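How to Set Up a Pouring Demonstration for an Open Day

By Marion Drummond

Our lab opens its doors to the public every February. The pouring demo has become the one people ask for by name, and each year somebody from another school or company writes to ask how we run it. These are the notes I send them, tidied up a little.

The task is simple to state. A robot arm picks up a small piece of clear labware, carries it over to a funnel in a round-bottomed flask, and tips it. Visitors understand it right away, even young ones, and they know what a mistake would look like. It also packs up into one box.

What you need

A table that does not wobble
One arm with its gripper or hand, already mounted and checked
A round-bottomed flask and a cork ring that fits it
A plastic funnel with a stem narrow enough for the flask neck
Several small vials or tubes, all alike, plus spares
A dark tablecloth
Clear tape and clear table clips
An emergency stop on its own cable
A rope or low barrier

We get our corks and flasks from Hutapea and the clips from Clovico, but any supplier will do. The tablecloth came from a kitchen store.

Step 1. Cover the table

Clear glass on a white table is hard to see from six feet away, and it is hard for the cameras too. Lay the dark cloth first, before any labware comes out of the box. Pull it flat and tape the edge that faces the arm. Clip the corners. A few creases are fine. A loose corner is a problem, as a cable or a sleeve can catch it and take the flask along.

If your cloth has a fancy hem, let it hang over the side or lie flat outside the reach of the arm. Do not fold it under. The fold makes a ridge, and the cork ring will rock on it.

Step 2. Set the flask

Put the cork ring down first and press on it. Set the flask in the ring, then the funnel in the flask. Push the funnel stem in gently and look at it from two sides to see that it stands straight. A leaning funnel is the most common fault we have, and it is easy to miss from above.

Keep everything else off the cloth. Spare vials, gloves, pens and handouts go on another table. One visitor last year put a coffee cup down next to the flask while reading the poster, and we had to stop and start over.

Mark the place of the cork ring with a small dot of chalk. You will be putting it back many times in a day.

Step 3. Sort out the cables

Any cable that runs along the arm has to have slack at the joints and none anywhere else. Use fabric straps and move the arm through its full path by hand, or at the slowest speed you have, and watch the cables the whole time. Then do it again with the wrist turned the other way.

Cables on the floor go behind the table, on the side away from the public. We used to run them under a rubber mat in the walkway and gave that up after a stroller pulled one loose.

Step 4. Teach the pour

We record the motion in four parts: pick up, carry, tip, return. Save each part as its own file. When something is off on the day, you can redo one part and leave the others alone. Our run program is called Ondari and it was written in house, but the same approach works with whatever came with your arm.

Pick up: close slowly. Soft finger pads help a lot with glass.

Carry: go high, then across, then down. Do not cut the corner.

Tip: bring the open end over the middle of the funnel before you start to turn. If the lip is over the rim of the funnel, you will miss.

Return: put the vial back where it came from, even if you plan to swap it.

Do the first runs with nothing in the vial. When those are clean, use dry rice or colored beads. We do not use liquid with visitors in the room, and I would not suggest it unless the electronics are well covered.

Step 5. Test it

Run it 100 times before the open day. That sounds like a lot, but you can spread it over a week and do other work in between. Write down every miss and what caused it. In our last round we logged 28 misses, and most of those were the funnel leaning or a vial set down crooked by one of us.

Step 6. On the day

Keep the stop button where the operator can hit it without looking. Show it to every group before the first run. Let a child press it once if the group is small — it settles everyone down and they ask better questions afterward.

One person runs the arm and another one talks. The talker stands on the public side of the rope. Groups of ten or so work well in Room 111, which was built in 1951 and has pillars in the wrong places.

Start each group with one run in silence, then a second with somebody explaining it. People will want to know what happens if you move the flask. Move it a couple of inches and let them see. Put it back on the chalk dot before the next group comes in.

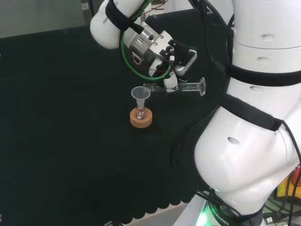
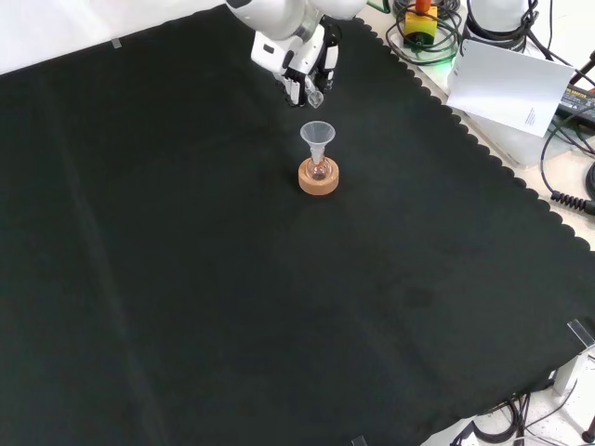 Flask, funnel and cork ring on the dark cloth: first with a glass tube in the gripper, then with a small plastic vial held in the fingers of the robotic hand.

Packing up

Power down the arm before you touch the cloth. Take out the funnel, then the flask, then the ring. Peel the tape while the cloth is still flat and shake the cloth outside, as beads get into everything. The glass goes in the foam tray, and the tray goes in the Mileck box on the bottom shelf, lid taped.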